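The Yellow Basket

Procedure for the return of small articles, as it was followed in the back room at Pavby. The temperature was 22 degrees. The curtain was drawn.

The room had one table, gray with darker speckles, and the table was where the inventory was done. Two baskets were used, a yellow one and a brown one. The yellow basket was for articles that had not been decided. The brown basket was for articles that had. The distinction was in the manual, section 2, and the manual did not say who decided.

The clerk had held the position since April. She wrote in pencil on a ruled form, one line per article. Columns: item, material, condition, disposition. She began, as instructed, at the back of the yellow basket.

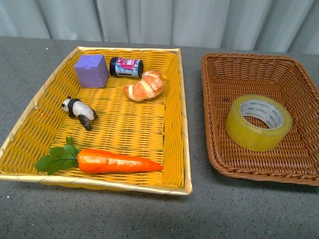
Reading time: 2 minutes

Line one was a cube, purple, notched on top. Under material she wrote foam and then a question mark. Condition: fair.

Line two was a small can with a black lid, lying on its side. The manual required that cans be recorded by label, so she recorded the colors, white and blue, with red and pink across them. Condition: fair.

Line three was a croissant. It was a toy. She entered it as "croissant, toy" to prevent a repetition of the incident at Kastell, where an article had been entered as bread and disposed of as bread, and a claim had been filed.

Line four was a panda. She looked at the panda for longer than the form allowed for. Its head was turned to the left and one hind leg was stretched out behind it — a walking posture, or the posture of something that had been told to wait. There was no column for posture. Condition: good.

Line five was a carrot, orange, glossy. It lay along the front, where a child would have put it if the child had wanted the panda to find it. She did not write this down.

The articles had come from an apartment on Stępień Street, cleared by Movetti under a standard contract. The rest of the household had filled 50 cartons and gone north by truck. These had been found afterward in a kitchen drawer, under the dish towels. The contract allowed 15 days for the owner to reply. A letter had been sent. The file copy was pinned to the form, and the date on it had been stamped so lightly that it could be read two ways.

By one reading the term ended that evening. By the other it had ended already.

At four o'clock she took out the packing tape.

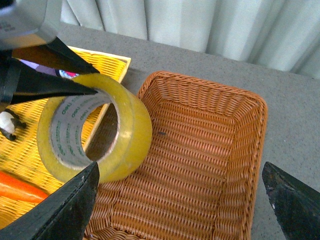
Pavby Storage — Unclaimed Articles Department

It was a clear tape, yellowish, on a gray core with the word "deli" printed around the inside in green. Held up on edge, it let the light through and turned it amber. She knew how much tape a small carton took. One strip along the bottom seam, one along the top, one across each end if the carton was going any distance.

The disposition column was still blank. The permitted entries were R for returned, D for destroyed and H for held. An H required a reason, and the reason had to fit in a space the width of a thumb.

There was a dark speck on the floor of the brown basket. She considered whether it was an article. She decided that it was not, and then noticed that she had decided something.

She went back to line four. She wrote H. In the space for the reason she wrote "date unclear," in small letters, and it fit. She wrote H on the other lines as well, with ditto marks, so that the articles would stay together.

Then she put the form in the tray for filing, left the yellow basket where it was, and turned off the light. The carrot was still within reach of the panda.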